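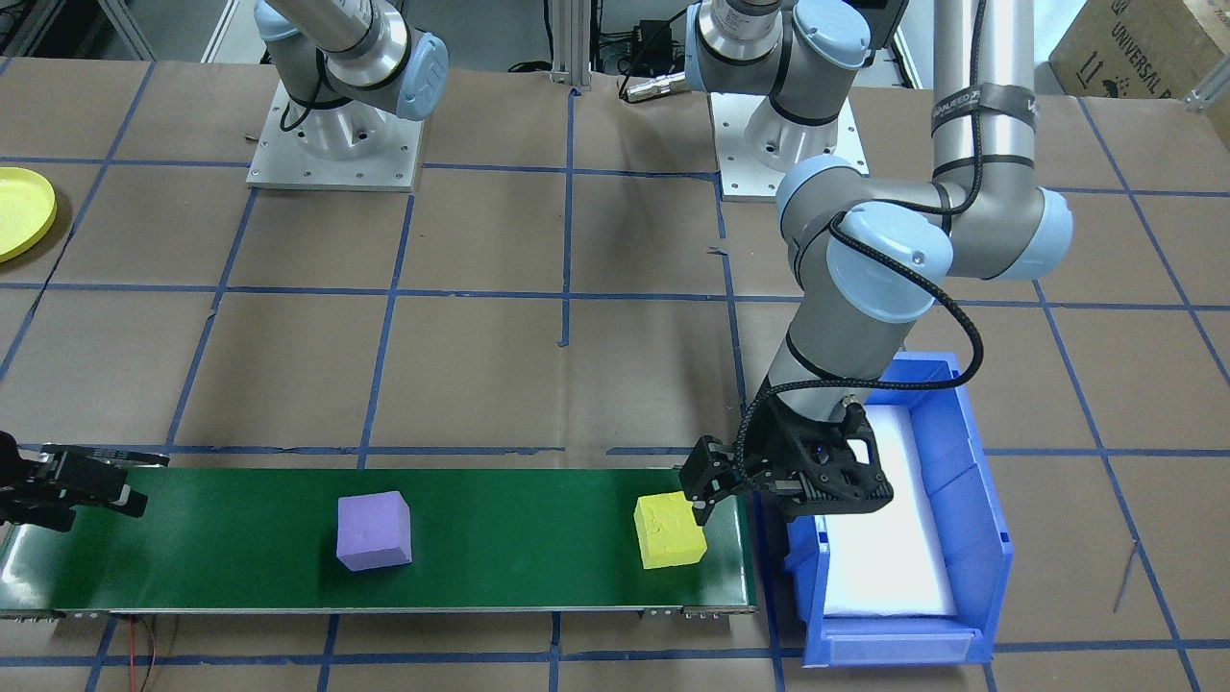
April
Gwendolyn Lindqvist, Denside

Progress report to the Abernathy Fund: floor layout and short-belt handling

The last report said the paper floor would be a stopgap. It is still down, and I'd like to set out what we know about it before anyone signs off on the second payment. The short version is that it does more than I expected and less than the application claimed.

To recap for the new program officer: Denside asked for money to work out a cheap, quickly changed floor for small sorting jobs, the kind where soft goods come along a short belt and have to end up in a bin. The application described brown kraft paper with a tape grid as "a low-cost reconfigurable surface." I didn't write that sentence and I wouldn't have. It is paper and tape. It costs very little and can be pulled up in an afternoon, and those are its two main virtues.

The floor

The paper comes off the roll with a curl that never entirely goes away. We laid it in strips, so there are seams, and by the end of the first week there were creases too. Latrice Doucet and I disagreed about whether this matters. Her position is that a foam cube doesn't care about a crease. Mine is that a bin sitting on a crease doesn't sit flat, and a bin that doesn't sit flat gets nudged back by whoever notices it, a little differently each time. We tried it both ways and the results didn't settle anything. I've left it in the report as open.

Relaying the whole floor took 40 minutes, not counting the tape. The tape took longer. I'd ask that any future budget stop treating the grid as free.

The grid

We used blue tape laid straight onto the paper. The plan called for even squares. What we have is approximately even squares, with lines that wander a bit, particularly where the tape was pulled tight and then relaxed. Anyone who has masked off a room for painting will know how this goes.

I've heard it said in meetings that the grid gives us "measured positions." It doesn't. It gives us a way to say "one square over" and be understood by the next person on shift. That's useful, and it has ended a good many arguments over where the bin was left the day before, but I would not want to see a distance quoted to the nearest quarter inch on the strength of it. Where the log needs a real distance we now take it with a steel rule and write it down. Some of the early entries were worked out by counting squares, and I've marked those so they can be dropped from the totals.

One practical note for anybody copying this: the tape lifts the top layer of the paper when it comes off. Moving a line leaves a fuzzy stripe behind, and new tape holds poorly on it. We now replace the strip of paper when a line has to move. It uses up the roll faster than planned.

The belt

The green belt from Coltetti is the one item bought at full price, and at more than $1,000 it took the biggest single bite out of the equipment line. It has done what was asked of it. I have no complaint about the belt. My complaint is that we chose its place early, built the grid out from it, and have been reluctant to shift it ever since. So the "reconfigurable" floor has in practice been reconfigured around a thing that stays put. If the Fund wants to know whether the layout can be changed easily, the fair answer is that everything except the belt can be.

Latrice has proposed a week with the belt turned ninety degrees. I support this, and I would like it done before the next report, even if it spoils the run of comparable entries. A long run of comparable entries from a single arrangement doesn't tell us much about arrangements.

The goods

We are still working with foam cubes from Etier. They're light, they're all the same shape, and they forgive almost any handling. All of that makes them convenient and none of it makes them much like the mixed household goods named in the application. A cube dropped short of the bin can be picked up and tried again with no harm done. I can't say the same for a jar or a half-closed box.

The log has 184 completed transfers from belt to bin since the last report. I would read that number with care. It counts a transfer as complete when the cube ends up in the bin, including on a second try, and for part of the period second tries weren't written down separately. They are now. Until there is a full period under the new rule, I'd prefer that the figure not appear in the Fund's newsletter.

I'd also point out that two cubes at a time is not a demanding load. It was a sensible place to begin. I'm less sure it was a sensible place to stay.

The bin

The bin is blue plastic, and so is the tape, at least in color. This was not planned by anyone and I mention it only because a reviewer asked last time whether the colors had been picked on purpose. They were what the supply closet had. If we buy more tape I would go with a different color so the bin stands out from the lines next to it, though I can't point to a single mistake caused by the match.

The bin's place has drifted more than anything else on the floor. We have started putting a tick of pencil on the paper at one corner, and on Friday I checked it against the log at both ends of the day. It hadn't moved. One day's check is not a finding.

Money

Paper and tape are over budget, for the reason given above. The belt came in as quoted. Foam is under, mainly because nothing has worn out. I would like to move the foam surplus into a small purchase of other items, soft ones first: rolled towels, a stuffed toy or two, bagged cotton. No increase is requested.

What we're asking for

Permission to move the surplus, and agreement that the belt-turning week counts as part of the current work plan. We'd also like the wording on the project page changed from "proven" to "in use." Latrice thinks "proven" is fine for the floor, taken on its own. I don't, and she has agreed to let my version stand until the new log sheets are in.

The log sheets and receipts are in the shared folder, with the square-counted entries marked in the margin.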